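The Lid That Would Not Let Go

A service robot failed at the simplest job in the building. The people who built it spent two months finding out why.

The first report came in just after 4 p.m. and was one line long: "Arm stopped, bottle stuck, guest upset." The arm was a Borkine, a two-fingered counter unit that takes a customer's own bottle, opens it, fills it and hands it back. The guest was upset because the bottle was hers, and the arm was holding it tightly enough to push the sides in.

Binix, which builds the Borkine, had put two of them into cafes over the winter. Both had passed their acceptance tests. Both had run for weeks on the house cups with no trouble worth writing down. Then customers started bringing bottles from home, as the service had been designed to let them do, and the arms began to lock up.

Yayra Amissah runs field safety at Binix and took the call. She had the cafe switch the unit off at the wall, and the grip stayed shut. The fingers are built to hold their position when the power goes, so that a full cup doesn't drop on someone's foot. It took a hex key and a good deal of patience to get the bottle out.

"The brake did what we asked it to do," she says. "We had asked for the wrong thing."

The company's own account of the fault, which it shared with the other cafes on its waiting list, is short on excuses. The arm finds a lid with its camera, closes on it, and turns. If the lid resists, the arm squeezes harder and tries again. It stops when it has turned far enough or when the motor current reaches a limit. With the house cups, a lid that resisted was a lid screwed on too tight, and more grip was the right answer. With a flip cap, the arm had often taken hold of the moving part on top, which was never going to unscrew. Each failed turn read as a tight lid. The grip went up every time.

The current limit should have caught it. It did not, for a reason that took longer to find. The limit had been set for a stiff, full cup. A half-empty bottle with thin walls gives way before the motor works hard enough to trip anything, so the arm kept squeezing something that was getting out of its way.

No one was hurt. Omid Shahbazi, who wrote the grip software, does not take much comfort from that. In the second incident a customer reached in to pull his bottle free while the arm was still between tries. The light curtain stopped the arm from moving, but it did not open the fingers. His hand was next to them, and he got it out on his own.

"If he'd been slower, I'd be talking to you about something else," Shahbazi says.

Both units were pulled. The company then went back to a step it had rushed the first time, which was learning how people handle bottles when they aren't thinking about it. The work is slow and doesn't look like much. A person sits at a cafe table with a few shakers and picks them up, turns them and puts them down, and the view from head height is recorded so that the hands can be studied later. 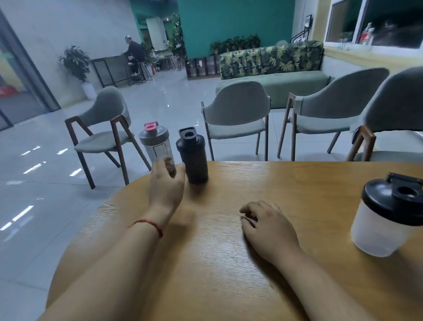
Three shakers within reach, one with a pink flip cap. Sessions take place at an ordinary cafe table.

Fares Nimri went through the recordings and kept a notebook on the off hand, the one that isn't doing the turning. In his view it was the part the Borkine had left out altogether. People steady a bottle low down with one hand and work the top with the other. They also give up early. When a cap doesn't move, most people stop, look at it and change where they are holding. Hardly anyone squeezes harder more than once.

The old software had no way to give up. It could succeed, or it could hit a limit. Nimri's notes turned into a third outcome, which the team calls a let-go: after two failed turns the arm opens its fingers fully, backs off and asks for help on the screen. It sounds like a small change. It meant rewriting the part of the program that decided whether a job was finished, and every test that depended on it.

The brake was a harder argument. Some at the company wanted the fingers to open whenever power was lost. Amissah was against it, because hot drinks were on the menu and a dropped cup is also an injury. They settled on a manual release, a red lever on the side of the wrist that a barista can reach without tools. It works with the power on or off. Staff at both cafes will have to show they can use it before a unit goes back in.

The squeezing problem was handled with a pad sensor that measures how far apart the fingers are. If the gap keeps shrinking after contact, the bottle is giving way, and the arm stops there whatever the motor current says.

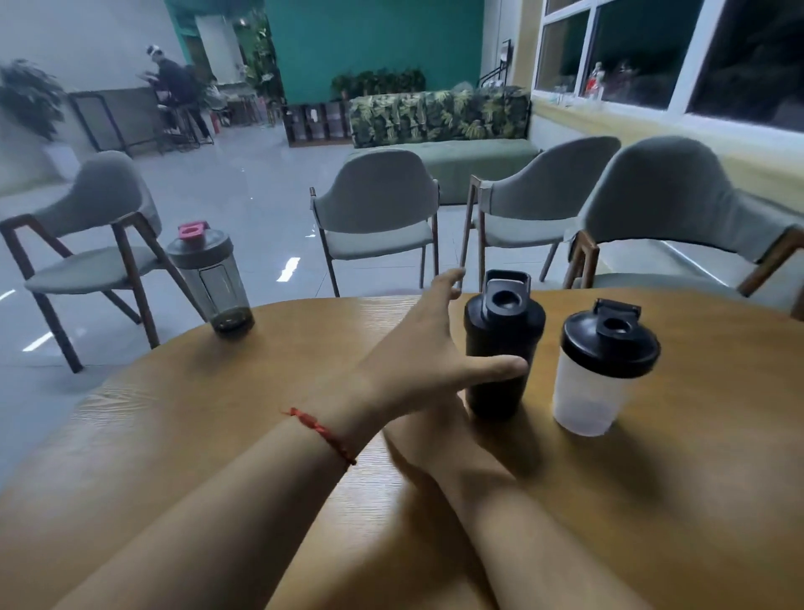

Vichien Chaimongkol thinks the company is still fixing the wrong end of it. A customer can flip open a cap in a second, he argues, and a machine that only poured would have had no reason to grip a lid at all. He would take the opening step out of the service and keep the sensor anyway.

Amissah has heard that before, including from inside the building, and she doesn't dismiss it. The opening step was in the original pitch for people with weak or painful hands, and she would like to keep it for them if it can be made safe. For now it is off by default on the test unit and has to be asked for on the screen.

The revised arm has been running on a bench since December. Nearly all of its let-gos so far have been on flip caps, as expected. One was on a house cup with a cross-threaded lid, and the old version would have kept turning that one until something cracked.

No date has been set for putting the units back behind a counter. The lever still needs a cover that sleeves won't catch on.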